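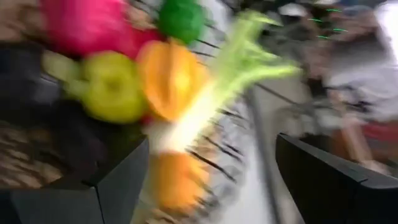

Peppers and a leafy green stalk, week 3 produce.

Kitchen Basics, Handout 3: Getting the Vegetables Out of the Bag
Blair Swanson, November

Okay, so last time we did knives and boards, and a few of you came up afterward wanting to know when we get to cook something. Next session, I promise! But first I want to spend an evening on the part that happens between the grocery store and the stove, which most cookbooks skip in half a sentence ("wash and prep the vegetables"). I skipped it too for years and threw out a shameful amount of celery.

These notes follow what I said in class, more or less in the order I said it, with a few things added that I forgot. If you missed the session you should be able to work through them at home with whatever you've got.

Sorting

Tip everything out on the counter. I mean everything, the whole bag, even the onions you know are fine. You're going to make groups, and the groups are about how long things last, so don't get distracted by color (it's tempting with peppers, I know).

The first group is what I call the tonight-or-tomorrow pile. Soft herbs, salad leaves, mushrooms, anything that got bruised on the way home. Green onions with floppy tops go here too. If a pepper has a wrinkled patch or a soft spot, it belongs in this pile even though its neighbors don't.

The second group is the this-week pile. Peppers in good shape, celery, leeks, broccoli, green beans, cucumbers. Most of what you buy will land here and it's the group you plan your dinners around.

Then there's the keepers: carrots, cabbage, beets, potatoes, onions, winter squash. You can forget about those for a while. (Not forever. Shuk-fan Kwok brought in a potato from under her sink that had grown something like antlers, and we all learned from it.)

Peppers

I put peppers at the center of this one because everybody buys them and they're easy to read once you know how. Pick one up. It should feel heavy for its size and the skin should be tight and shiny. Press near the stem with your thumb, gently, you still have to pay for it. If the stem end gives, the inside is probably going.

Somebody asked about color. Green bell peppers are usually picked before they're ripe, and that's why they taste grassy and a little bitter. Leave many of those same plants alone and the fruit turns yellow or orange or red depending on the variety, and gets sweeter. So a yellowish-green one may be partway through that change, or it may just be a variety that looks that way. Taste a slice and you'll know what to do with it. I like the greener ones cooked with onions and the orange ones raw, cut thick, with salt.

Store them whole and dry in the drawer of the fridge. Don't wash them first! I used to wash everything the minute I walked in the door, feeling very organized, and then wonder why it all went slimy. Water trapped around the stem is the trouble. Wash right before you cut.

Once cut, a pepper wants a lidded container with a folded paper towel in it, and you've got a few days. If you see you won't make it, slice the rest, spread the slices on a tray, freeze them and then bag them. They'll be soft when they thaw, so use them in soups and sauces and don't try to pass them off as salad.

How to cut one: I showed you the way I do it, which is to stand the pepper up on its bottom and slice down the sides, following the lobes, so the walls come away and the core with the seeds stays standing in the middle. Four cuts usually does it. Then lay the walls skin side down and slice from the inside. The skin is slippery and a knife that isn't quite sharp will skate right off. If yours skates, go back to handout 2 and the part on honing.

Celery and leeks

People mix these up more than you'd think, especially once the leaves are trimmed and they're lying in a heap with other things. Celery is a bunch of separate ribs, curved like gutters, joined at a pale base. A leek is wrapped in layers, like an onion that decided to be tall, and the leaves at the top are flat and fan out. If you still can't tell, snap off a bit and smell it.

Celery goes limp because it loses water. Limp celery can usually be brought back: cut a sliver off the base, stand the ribs in cold water for half an hour or so, and they firm up. To keep it from happening, wrap the whole bunch in foil, not too tightly, and put it in the drawer. I was a skeptic on the foil. Now I'm a pest about it.

Please don't throw away celery leaves. They taste like celery only more so, and they're lovely chopped into tuna salad or over a bowl of soup. The heart in the middle, with the little pale ribs and the small leaves, is the best part and I eat it standing at the counter before anyone else gets home.

Leeks hide dirt. They get soil piled up around them as they grow so that the bottom stays white, and grit works its way down between the layers. Rinsing the outside does nothing. Cut off the roots and the toughest of the dark green, split the leek the long way, and hold it under the tap with the cut end pointing down while you riffle the layers like a deck of cards. Or slice it first and swish the slices in a big bowl of water, then lift them out with your hands — don't pour them through a strainer, or you'll pour the grit right back on top of them. Ask me how I know.

The dark leaves you trimmed off go in the stock bag. So do celery ends, onion skins (not too many, they turn things brown) and the stems of parsley. The stock bag lives in the freezer. When it's full, you make stock. Leave pepper trimmings out of it, they go bitter if they simmer a long time.

Washing

Cold running water and your hands. That's it for nearly everything. You don't need soap, and please don't use soap, vegetables aren't plates. A soft brush for potatoes and carrots is nice to have. With a pepper, pay attention to the dip around the stem, where dust collects. Dry things on a clean dish towel before you cut them, mainly so they don't slide around on the board.

Wipe out your sink before you start. Shuk-fan likes to wash in a big bowl set inside the sink and then carry the bowl water out to her tomato pots, and I've stolen that for the summer months.

Something to cook with all this

I said no cooking until next session but I'm weak, so have a recipe. It feeds 2 hungry people or 3 polite ones, over rice.

Two bell peppers, any colors, cut in thick strips
Three ribs of celery, sliced on a slant, leaves saved
One leek, white and pale green parts, cleaned as above and sliced
Two cloves of garlic, chopped
A spoonful of soy sauce and a small splash of vinegar
Oil, salt

Get your widest pan properly hot and add the oil, then the peppers. Leave them alone for a minute so they pick up some brown spots. Add the celery and a pinch of salt and keep things moving for two minutes. Leek next, another two minutes, then garlic for half a minute (it burns fast, so have the soy sauce already open, I mean it). Soy, vinegar, stir, turn it off. Celery leaves on top.

If your pan is small, do it in two batches. A crowded pan steams and everything comes out gray and sad and tasting of cafeteria. An egg fried in the same pan afterward makes it a whole dinner.

For next time

Bring a container with a lid and an apron if you've got one. Before then, go through the vegetable drawer at home and do the three piles. Write down what you found, what you had to throw out, and how long you think it had been in there. No shame, we'll all read ours out loud and mine will be bad. Also try one thing you'd normally toss, either celery leaves or leek tops, and be ready to say what you did with it.

If you can only find sad leeks at the store, two fat green onions can stand in for one leek in the recipe. Add them at the end with the garlic, they need hardly any time.

Nodalden Kitchen Basics | Questions: ask Blair before or after class | © Blair Swanson | Back to top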